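March, evening, kitchen table build

Picking up where I left off on the handheld gripper. Left finger was still rubbing on the way closed, you could hear it. Took the finger off, filed the inside face of the hinge end, put it back, still rubs. Took it off again. Turned out to be a burr on the bracket and the finger was fine all along. So now the left finger is a hair thinner than the right for no reason. Leaving it.

Pads: stuck with the dark blue ones. The batch from Flostent came in softer than the last lot and I like them better, they give a bit before they slip. Glue is the Katier contact stuff, thin coat both sides, wait till tacky, press. First try I didnt wait and the pad slid right off the tip onto the floor and picked up every crumb in the place. Washed it w/ dish soap, dried overnight, glued again, holding.

Screws, four per finger. Did them up snug in a cross pattern and then went back over them. Threadlock only on the ones nearest the pad, those are the ones that walked out last time. If anybody from the shop borrows this PLEASE do not crank them, the frame is printed and it will crack. Ask me how the first one went.

Trigger linkage. Spring still too stiff. After a while my hand is tired and I start snatching at things instead of closing on them, which shows up in the numbers as a big spike right at contact. Swapped in the lighter spring from the Tsuji assortment box. Better on the hand, but now it doesn't open all the way by itself if I tilt it down. Somewhere between the two would be right. There isn't one in the box. Order one, or cut a coil off the stiff one? (cut a coil makes it stiffer, not softer. wrote that and then remembered. order one.)

Position sensor on the Altex board reads 819 with the jaws wide open. Yesterday it was reading something else and jumping around, that was the connector not seated. Reseated it, strain relief is a zip tie for now. 819 every time I let go, so I'm calling that the open stop and hard coding it. Yes I know. Will do a proper calibrate-on-startup routine later.

Closed stop I still don't trust because the soft pads squash and the reading keeps creeping the harder I squeeze. Need to pick a squeeze and stick with it. Maybe close on a feeler gage instead of pad on pad?

Logging at 60 Hz. Tried faster and it dropped samples, no point.

Things to pick up: wanted soft and awkward stuff this time, blocks are too easy and they tell me nothing. Raided the house. Foam fruit net, paper napkin, face mask, crumpled bag, plus the remote and my phone for something flat and stiff. Rule for myself: one squeeze per try, no second grab, write it down even when it's bad.

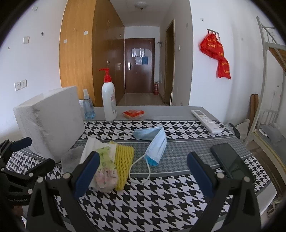 Photo: own build log, table setup with jaws open

Notes before I forget:

- mask: go for the folded part. Ear loops are the problem, if a loop hangs over the finger the mask comes along whether I've gripped it or not and that is NOT a grab. Mark those separate.
- foam net: squashes to nothing, sensor hardly sees it. Needs the contact threshold lower than I have it.
- napkin: keep it off the net for the next set, they tangle and I don't know which one I'm holding
- phone: face down only. Come in from the short side, jaws don't open wide enough for much else. Low over the tablecloth too, or there's nothing to get under the edge with.

Did 11 tries on the mask and stopped there, hand was done. Log file has an extra one at the front where I bumped the trigger picking the thing up, delete it before plotting.

Tablecloth slides. Tape the corners or clamp it, the cloth moving is messing up anything I drag.

To do
- order middle spring
- real strain relief
- redo closed stop w/ feeler gage
- lower contact threshold, rerun the net
- 2 spare pads left, get more before the next build
- charge battery!! it's on the shelf, not on the charger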